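31 August 2021
By a staff writer
Print | E-mail

The open evening at the Odgate center promised a film about the Clelness expulsions, then small-group talk. I went in doubtful. More than 500 people were forced out of Clelness, and the film gave them six minutes.
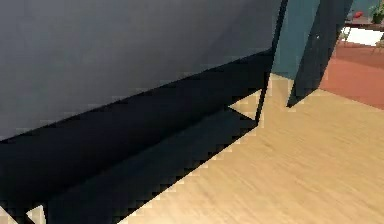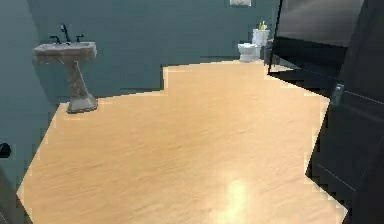
My group had five people and five questions on a card. One asked how we would "carry the lesson home" to Pomolthorpe. We talked mostly about parking. The Ayala letters, kept in a case by the door, did more for me than the card did. I'd go back to read them, and skip the discussion.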